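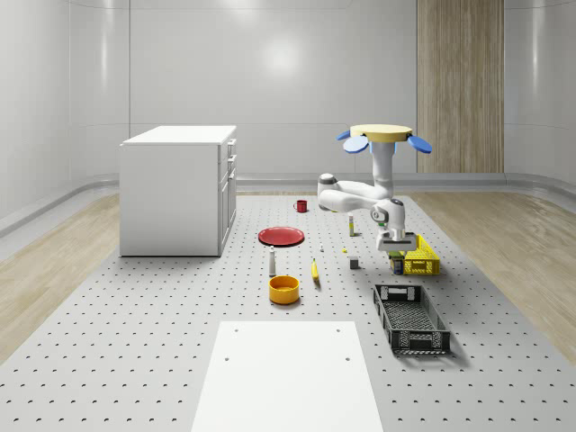
Re: [certstudy] Anyone done the Skellow networking course?

21 February 2019

Hi all,

Sorry for the slow reply, I've been head down revising and only looked at the list again this morning.

> I'm thinking of paying for the Skellow networking course before
> their February offer runs out. It says 464 practice questions and
> six months' access. Is that enough to pass on, or do I need the
> book as well? I work full time and can manage an hour a night at
> most. Also, are the labs any good? I tried the Edent free trial
> and couldn't get on with it at all.

I did the Skellow one last year and passed on my second go, so make of that what you will! The short answer is yes, it's enough, but I'd still get hold of the book if your library has it. The videos rush through subnetting (two short clips and then straight into a quiz, which I thought was a bit mean) and I only really got it by sitting down with a pencil and doing it over and over until I stopped making silly mistakes.

The practice questions are decent. A few are worded so oddly that you're being tested on your English more than your networking, but the explanations afterwards are good and I'd read them even when you get one right. What I would say is don't do them all in the first month like I did. By the time I came to book the exam I was remembering the answers and kidding myself I knew the stuff.

Labs: better than Edent's, in my view, though I gave up on Edent pretty quickly too so I may be unfair to it. With Skellow everything runs in the browser and you can pick up where you left off, which is handy if you've only got an hour. It did log me out a couple of times in the middle of the routing lab and I lost what I'd typed, so now I keep my commands in a text file and paste them in. Old laptop, mind you.
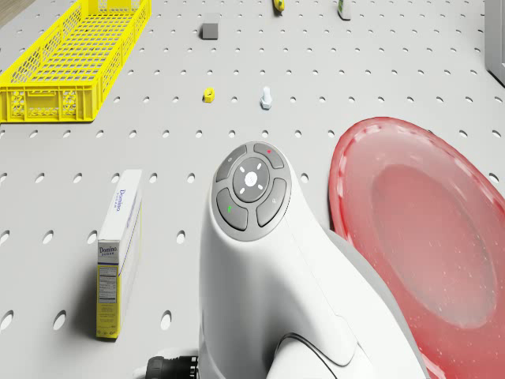 Arm and pegboard table, seen from above (computer render)

On the money side, have a good look at the basket before you pay. When I bought mine there was an exam voucher ticked by default and the total came up as 679, and I very nearly clicked through! Untick it and buy the voucher separately when you know your date. They do run out, and I don't think Skellow will extend them, though do ask them in case that's changed.

An hour a night is fine if you're strict about it. I did four nights a week and a longer stint on a Sunday morning before the house woke up, and the six months was plenty. Leave yourself the last couple of weeks for mock exams with the timer on. I ran out of time on my first attempt and that was the whole problem, I'd never once practised against the clock.

Has anybody here used Alcaraz for the security exam, by the way? That's next on my list and the sample chapter looked promising, but I can't find a single review that isn't on their own site.

Good luck with it, and let us know how you get on!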